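Why I Finally Sold My Hellwig Shares

I've been meaning to write this one up since February, when a few of you asked what had become of my Hellwig position. I kept putting it off, partly because I wanted the dust to settle and partly because I don't come out of it looking very clever!

If you're new to the blog, I bought 396 shares of Hellwig a good while back, when it was a sleepy little maker of pump fittings that paid a dividend and hardly ever made the news. I liked it for being dull. My plan was to hold it for 7 years, reinvest the dividends and look at it as seldom as I could manage.
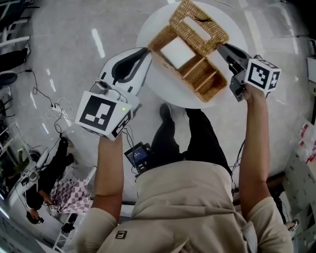
Then management caught the buying bug. First came Skarnano, a coatings business that seemed a sensible enough fit (I even wrote a cheerful post about it, which you can still find in the archive if you want a laugh). After that came Clallance, which sells billing software to dentists, and I read that press release over my coffee and then read it again. What does a pump fittings company want with dentists?

I gave them the benefit of the doubt for two more quarters. The debt went up, the dividend stayed flat, and the conference calls got longer and longer while saying less about pumps. I should have sold then. Instead I did what I always do, which is make a spreadsheet, and then another tab on the spreadsheet, and hope one of them would tell me to stay put. 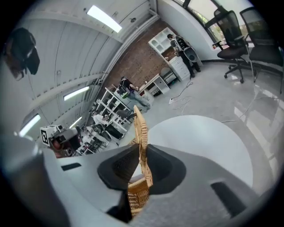
This page was last changed on April 1, 2026.

What finally moved me was the annual report. It ran to 109 pages, and I found the old fittings business, the whole reason I'd bought in, tucked away near the back. I sold half the next morning and the rest after a weekend of fretting. I came out a little ahead, mostly thanks to those early dividends.

Some of the money has gone into Carkel, which makes cardboard boxes and, as far as I can tell, wants to go on making cardboard boxes. The rest is sitting in cash while I do my reading. If any of you still hold Hellwig and see it differently, please do leave a comment, I'd love to hear the other side. Next post will be the dividend tally, once I've fixed that second tab.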